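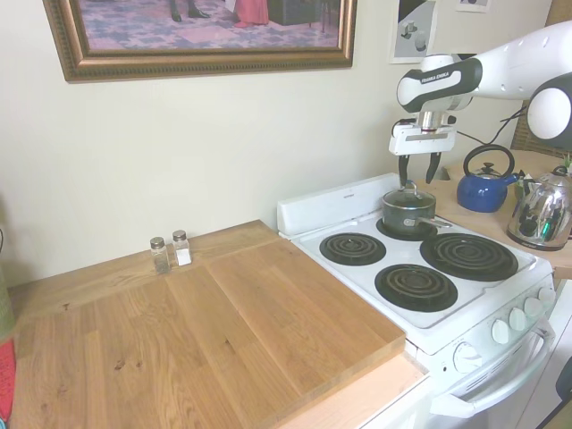
Small saucepan with glass lid, back left ring

Re: [Flellham-allotments] Gooseberries, what to do with them all

On 8th July a member wrote:
> We have far more gooseberries than we can eat and the freezer is
> full. Is jam worth the trouble with green ones, or should we wait
> for them to colour up? Also do you have to top and tail them?
> Plot 80, by the bottom gate.

Green ones are better for jam. They set more easily and you don't need to add lemon. Once they go soft and pink they are nice raw but the jam comes out runny, or mine does.

I use 700 g of fruit to the same weight of sugar and a small cup of water. Simmer the fruit in the water with the lid on until the skins are properly soft, then put the sugar in. If you add the sugar first the skins stay tough and no amount of boiling will put that right. A full batch needs a bigger pan than you'd think once it starts to rise. I only use a little one for stewing fruit for the same day.

Yes to topping and tailing for jam. For jelly don't bother, it all goes through the cloth anyway.

That quantity gives me three or four jars. I still had 6 from last summer in January and they had kept well, though a bit darker.

If you really can't face it, the Buvavdale shop was taking surplus fruit last year. Ring them before you carry it over, they were closed on Mondays.

On the other subject, has anyone on the lower plots had sawfly? Two of my bushes were stripped in a week and the ones next to them weren't touched. I picked the grubs off by hand and the leaves are coming back, but I'd like to know if it is all along that side.

Plot 12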